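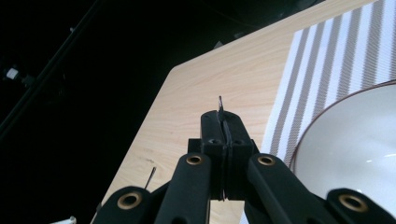
Lists > Urnmont Growers > Archive > March

Re: Grain storage at the Fogh site
Posted by Remzi Tatlı, 9:40 a.m.

Mélanie Bergeron wrote:

> Before we sign anything with Fogh, can someone explain why we
> would rent bin space there when half of us still have room at home?
> The drive is longer for everyone on the north side, and last year
> the elevator at Rutness took our wheat at harvest without trouble.
> I'm not against it, I just haven't seen the numbers.
>
> Also, who pays for drying? The draft doesn't say.

Mélanie,

Fair questions. I'll take drying first, as it's the shorter one. Each grower pays for their own loads, by the point of moisture removed. That was agreed at the winter meeting and got left out of the draft. I have asked for it to be put back in as a separate clause.

On the space, the offer is for 600 tons in 2 bins, one for milling wheat and one for barley. It's a five-year lease, and we can leave after the second harvest if we give notice before planting. I wouldn't have looked at it if we were locked in for the full term.

You're right that many of us have room at home. The trouble is what kind of room. My own bins have no aeration to speak of, and I sell early every year at whatever price is going. Several others on this list do the same. A buyer who wants a full order of one grade won't send trucks to nine farms to collect it. Pustidis told us last fall that they would talk about a spring contract only if the wheat was in one place and sampled as one lot. They haven't promised a price, and I don't want anyone to read this as if they had.

Rutness did take our wheat, but at the harvest price, and the line was almost 2 hours on the worst afternoon. They are also cutting back their hours this year.

The drive is a real cost. For your place I make it an extra five miles each way. I don't have a good answer to that, except that the group could pay part of the hauling out of the storage fee. It would need a vote.

Nobody has to put in their whole crop. The minimum share is 100 tons, and two neighbors can split one if they grow the same variety. If you would rather wait a year, the draft lets you join later at the same rate — provided there's space left.

I'll send the cost sheet to the list once the drying clause is in. Please check my figures for fuel, they are from last season.

Remzi

Recent in this list
Seed wheat order, last call
Re: Barley variety for heavy ground
Moisture meter, who has it?
Minutes of the winter meeting
Re: Road limits during the thaw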